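Section 5. Fitting the ridged pads and comparing grippers

Rev. 21/11/2021. Replaces the January sheet. Bin the old one, the torque order was wrong.

Read this before you swap anything. Covers the Goltora two-finger gripper with ridged pads, and the Kanaan flat-jaw set if you are trying both. Controller is the Grindisel. Other controllers: see Section 8, not tested much.

CAUTION: Power off at the Grindisel before hands go near the fingers. Stop button is not enough. The servos hold position on stop and can jump when the line comes back.

5.1 Before you start

You need the small cross-head driver, cable ties, tape, the pad set. Clear bench. Arm parked.

1. Park the arm. Power off. Wait 60 seconds.
2. Open both fingers by hand, slowly. If one side is stiff stop and check the gear, don't force it.
3. Take off the old pads. Keep the screws, they are not the same length as the flat-jaw ones.

5.2 Fitting the pads

4. Seat the first pad in its bracket. Ridges face inward, toward the other finger.
5. Screws in finger tight only. Then go round again and nip them up. Printed parts, they strip easy.
6. Cable out the back of the pad. Leave slack. Needs enough to open and close all the way without pulling.
7. Same again on the other finger.
8. Look at the gap from the side before power. Both pads facing, nothing in between, no cable lying across the jaw. 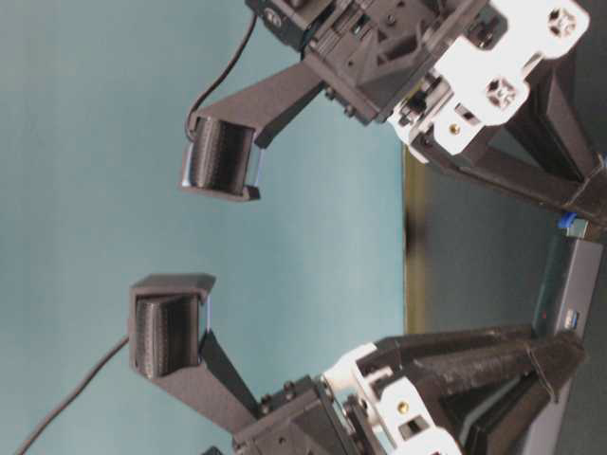 Fig. 5-1. Ridged pads fitted, gripper open. One cable off the back of each pad.

NOTE: A small offset between the pads is OK for soft items. For pegs or anything thin, line them up first (5.3). Otherwise the part twists when you close on it and you will blame the camera.

NOTE: Don't tie the pad cables tight to the finger. We lost two at the Etville bench that way. Loop first, tie further back on the body.

5.3 Lining up

9. Power on. Jog closed at 5 percent speed. Hand on the stop.
10. Halt when the pads nearly touch. Check from the side and from the top.
11. If one sits forward, back off the bracket screws on that finger, slide, re-tighten. Half a turn is normaly plenty.
12. Open fully, close, open. Watch the cables, not the pads.
13. Save as a new tool in the Grindisel. Do NOT save over the flat-jaw tool. Both have to be there for the comparison.

5.4 Running the comparison

Same arm, same objects, same camera position. Change the pads only. If you move the camera start over.

14. Load the test list. There are 11 objects. Run them in the order given.
15. Set grip force to the low value. Pick, lift, hold, put back.
16. Note each one as held, slipped or missed. "Sort of held" is a slip.
17. Swap to the Kanaan jaws, repeat 15 and 16. Re-zero after the swap.
18. Raise the force one step only if more than half slipped, and do it for both sets or the numbers mean nothing.

CAUTION: Do not go over 90 percent force with the ridged pads. The bracket gives before the pad does.

What we found on our bench, for what its worth: ridged pads better on round and soft stuff, flat jaws better on boxes and cards. Ridged slower to set up. Yours may differ, esp. with a different arm.

5.5 If it goes wrong

Gripper closes but the controller says open: tool not saved, back to step 13.
One finger lags: check the bolts on that gripper body, then the servo plug.
Pad signal drops out when opening: cable too short, redo step 6.
Buzzing at rest: force set too high. Drop a step.
Part twists on close: line up again, 5.3.

Still stuck, write down the tool number and the light color on the controller before you power cycle. Support will ask.

Was this page useful? 11 yes / 5 no
5 comments

Related sections
Section 4. Mounting the Goltora gripper
Section 6. Camera height and lighting
Section 7. Kanaan flat jaws, spare parts
Section 8. Using other controllers
Grindisel error lights, quick list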